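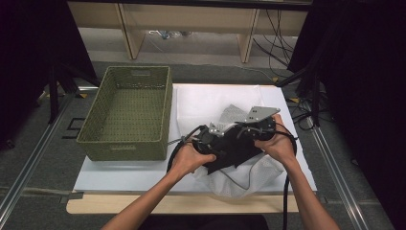 December - paper aging bench, Lulldale

Picking up from where the last entry stopped. The humidity box held overnight. Logger shows a small dip just before 6:00, same as the last two nights, so it is the building heat coming on and I am going to stop chasing it.

Samples on the rack are still the three stocks: Mirna cotton, Stilura wood pulp, and the unlabeled endpapers from the Giannakopoulos ledgers. Strips are cut along the grain except for the endpapers, where there wasn't enough material to choose. Those run whichever way they came. Marked with a pencil cross on the short end. Please don't use the blue marker on any of them, it bled on the first batch and two strips had to go.

Fold test, first pull

Did 8 strips of each. Cotton is fine, no surprise there. Wood pulp is already going at the fold line, earlier than I had guessed. One strip reached 1,253 double folds and the others on the same sheet quit well before that. I looked at the long-lived one under the loupe and can't see any difference in it. Might have been clamped a little slack. Leaving it in the table with a note and not averaging it in for now.

Endpapers: did not finish. The fourth strip tore at the clamp and not at the fold, so that reading is worthless. Clamp faces have a burr on the lower left corner. Took it down with fine emery, wiped with alcohol, ran a scrap of copy paper through and got a clean break at the fold. Remaining four go in tomorrow.

pH

Cold extraction, one gram in 70 ml, one hour with a stir at the half. Meter drifted between buffers again. Recalibrated and it settled, but the probe is slow and I think it has dried out at some point. There is a new one in the drawer under the balance, still sealed. I would like to finish this set on the old probe so the numbers match, then swap.

Wood pulp is acid, as expected. Cotton close to neutral. The endpapers came out higher than either, which makes me think somebody treated them, probably with a chalk wash during an earlier rebinding. The ledger file says nothing about it. Need to ask for the older repair cards, if they were kept.

Odds and ends

Blotter stock is down to one pack. Ordered more, same weight.

The fan in the humidity box is louder than it was. Not affecting anything yet.

Moved the control strips to the top drawer, in the gray folder. They were too close to the window - the blind doesn't reach all the way down and the sun gets in after 2:00.

Next

Finish endpaper folds. Second pull of the wood pulp after 3 more days in the box. Weigh the salt trays before topping them up, I forgot last time and had to estimate the loss.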